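Neues vom Dosenöffner-Projekt: Der Handgreifer ist da, der Arm lässt auf sich warten

Donnerstag, 8. Februar 2018

Ihr habt in den letzten Wochen öfter gefragt, was eigentlich aus unserem Greiferbau in der Gemeinschaftswerkstatt Barnbridge geworden ist, und endlich kann ich mal was Vernünftiges melden: Wir sind einen ordentlichen Schritt weiter! Der Handgreifer läuft, die Kamera sitzt fest, und seit Dienstagabend nehmen wir Griffe an Frischhaltedosen auf.

Für alle, die erst jetzt dazukommen: Im Oktober haben wir angefangen, einen kleinen Arm zu bauen, der in der Werkstattküche Dosen mit Klappverschluss greifen, aufmachen und wieder zumachen soll. Klingt banal, ich weiß. Der Arm heißt Clikero (fragt nicht, wer den Namen durchgedrückt hat, ich war's) und besteht bisher aus einem Sockel, zwei Gelenken und ziemlich viel gutem Willen. Das dritte Gelenk hängt am Getriebe von Hedell, und das ist schon wieder verschoben. Neuer Liefertermin: in 9 Wochen. Ich hab kurz geflucht und dann Kaffee gekocht.

Statt herumzusitzen, haben wir den Greifer vorgezogen. Er hängt jetzt an einem Handgriff mit Abzug, man hält ihn einfach selbst und macht die Bewegung vor, die der Arm später lernen soll. Die Kamera fährt mit und schaut von oben auf die Finger. Gedruckt ist fast alles bei uns auf dem alten Amaral, der Halter in der vierten Fassung, weil die ersten drei bei jedem Zudrücken nachgegeben haben. Eine Nacht Druckzeit pro Versuch, und morgens dann ein schiefes Teil auf der Platte — man wird demütig.

Am meisten Zeit frisst im Moment der Verschluss. Durchscheinendes Plastik ist für die Kamera richtig gemein: Die Kanten blitzen, der Tisch spiegelt, und was in der Dose liegt oder dahinter steht, schimmert auch noch durch. Unsere Kantenerkennung hält dann gern mal einen Lichtstreifen für den Deckelrand.

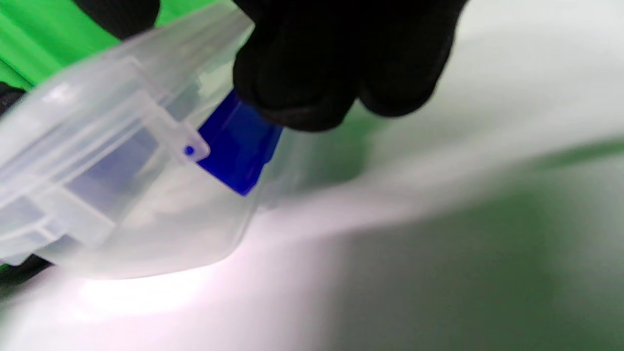 Pacita Castillo meinte dazu, wir sollten die Dosen einfach matt ansprühen oder ein Stück Malerkrepp auf die Lasche kleben, dann hätten wir das Problem bis zum Wochenende vom Tisch, und schön aussehen müsse das Ganze ja nicht. Außerdem finde sie 40 Aufnahmen pro Abend zu wenig, wenn man davon nachher die Hälfte wegwerfe.

Beim zweiten Punkt hat sie recht, da beißt die Maus keinen Faden ab. Insgesamt haben wir jetzt rund 78 Durchgänge auf der Platte, und brauchbar ist davon deutlich weniger, als ich gehofft hatte. Mal war der Fokus daneben, mal hat jemand mitten im Griff umgefasst, und einmal hab ich schlicht vergessen, die Aufnahme zu starten (ja, den ganzen Durchgang lang). Das Ansprühen würde ich aber gern lassen. In der Küche stehen nun mal normale Dosen, und ich will nicht, dass Clikero am Ende nur mit Kreppband zurechtkommt.

Als Nächstes probieren wir deshalb Streulicht. Zwei alte Schreibtischlampen, davor Backpapier, und dann sehen wir mal, wie viel von dem Glanz übrig bleibt. Die Gummiauflagen an den Fingern kommen auch neu, diesmal mit feineren Rillen. Die jetzigen rutschen an glatten Deckeln ab, wenn man schräg ansetzt, und sobald man fester drückt, verzieht es den Greifer. Wer noch weiches Silikon in kleinen Mengen herumliegen hat: bitte melden, ich nehm auch angebrochene Tuben.

Und wer Lust hat, selbst mal ein paar Griffe vorzumachen — kommt vorbei! Wir sitzen bis auf Weiteres dienstags ab halb acht hinten am langen Tisch, gleich neben der Bandsäge. Einarbeitung dauert vielleicht eine Tasse Tee lang. Bringt gern eigene Dosen mit, am liebsten solche mit schwergängigem Verschluss, unsere kennen wir inzwischen alle auswendig. Die Druckdateien für den Halter lege ich in den Werkstattordner, sobald ich die Schraubenlöcher sauber bemaßt habe.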